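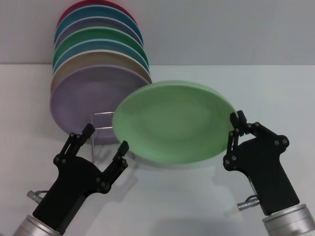 Woo Cleansing Balm by Banik

100 ml jar, with spatula
Skin type: normal, dry, combination
Scent: very light, a little like oat milk and chamomile
Item no. 71

In stock

I have been wanting to put this balm on the site for a long time, and I'm so pleased I can finally tell you about it properly. If you've visited us at the counter you have probably had a dab of it rubbed onto the back of your hand already, whether you asked for it or not, and you'll know how I get once I start talking about cleansing. For everybody else, pull up a chair, because I do go on a bit.

Woo is a solid balm that turns to oil as soon as it warms up on your skin, and then goes milky when you add water. It takes off makeup, sunscreen and the general grime of the day in one go, and it rinses away without leaving that waxy feeling you get from some of the older style balms (I used one for years that needed a hot cloth and a good deal of patience, and my pillowcases were never the same). It's made by Banik, a small family company that keeps its range short and takes its time over everything, sometimes more time than I would like when I'm waiting on an order.

What it's like to use

The texture is the part that people write to us about. In the jar it looks firm, almost like cold butter, and you might think you need to dig at it, but you only want to scrape the surface gently with the spatula. A piece the size of a hazelnut does my whole face and neck. If I've been wearing a heavy foundation I'll take a little more, and on bare skin I take less.

Rub it between your palms until it softens, then go over a dry face with dry hands. I know it feels strange to leave the water off at first, but wet skin stops the oil from getting hold of your makeup, and you'll end up using twice as much. Give it a slow minute. I do my forehead and cheeks first, then around the nose, and I leave my eyes until last so I'm not dragging mascara all over the place. After that, wet your fingertips with lukewarm water and keep massaging until everything turns white and milky, and rinse.

Some of you like a second cleanse afterward with something foamy or a gel, and Woo gets along very nicely with that. In the evening I follow it with the Starolar Gel Wash, which is gentle and doesn't fight with the balm. In the morning I don't bother with either and just splash my face, but that's me, and my skin is on the dry side and getting drier every year!

What's in it

Sunflower seed oil, rice bran oil, shea butter, a plant-based emulsifier (the thing that makes it go milky), vitamin E, oat oil, chamomile extract and a small amount of fragrance. The full list is printed on the bottom of the carton in rather tiny letters, so if you have allergies and would like it sent to you in a size you can read, drop us a line and we'll email it over.

There are no scrubby bits in it, and no menthol or peppermint. I mention the peppermint because Banik's earlier balm did have it, and a few of you found it made your eyes water. This is a different recipe.

Who it suits

I'd happily hand this to anyone with normal, dry or combination skin. If yours is oily you may well enjoy it too, but do the second cleanse. If you break out easily, please try a bit along your jaw for several evenings before you go all in. The balm does contain fragrance, so very reactive skin might be better off with the Brultura Plain Cleansing Milk, which has none at all and costs a little less. It won't shift waterproof mascara as quickly, though, so keep some cotton pads handy.

Contact lens wearers, take your lenses out first. I've forgotten to more than once and spent the next half hour looking at the world through a fog.

Keeping it nice

The balm melts in a warm room and sets again once it cools down. It's perfectly fine to use after it has melted, but the texture can turn slightly grainy, and then it wants a few more seconds between the palms. Keep the lid on tight and try not to let shower water get into the jar. Wash the spatula now and then with soap and let it dry before it goes back. Once opened, Banik suggests finishing the jar within a year. Mine has never lasted anything like that long.

In hot weather we hold balm orders back from the weekend mail so that they don't sit in a van, which can add a day or two to your delivery.

From our customers

"I was a wipes person and I'm not proud of it. My sister put me on to this and I've now gone through 4 jars. It gets everything off, even the red lipstick that usually leaves me looking as if I've been eating cherries. Only wish the jar were bigger." – Theophilus Sowah, who does stage makeup and buys for the whole dressing room

"Nice balm, rinses clean. I found the smell a little sweet to begin with but I've stopped noticing it. The lid is slippery with oily hands so open it before you start." – Ikechukwu Ibrahim

I agree about the lid, and I've passed that along to Banik.

Questions we get a lot

Can I use it on my eyes?
Yes, with your eyes closed and a light touch. Rinse well. If it stings, rinse again with plenty of cool water and leave the eye area out next time.

Does it replace my makeup remover?
It has for me. If you wear lash extensions, check with your lash artist before using any oil near them, as oils can loosen the glue.

Is there a bigger size?
There's a 500 ml tub meant for salons, and we can order one in for you. It comes without a spatula and takes a while to arrive, so write to us before you get down to your last scrape.

Is there a travel size?
Banik is planning a little one for November. I don't have a price yet. If you'd like an email once it's here, leave your address in the box at the bottom of the page.

Can I send it back?
Unopened jars, yes, within thirty days. Opened ones we can't resell, but if the balm has disagreed with your skin, get in touch anyway and we'll sort something out between us.

You may also like

Starolar Gel Wash, for the second cleanse
Brultura Plain Cleansing Milk, fragrance free
Cotton face cloths, pack of three
Spare spatula for Woo

Page updated 16 Jul 2018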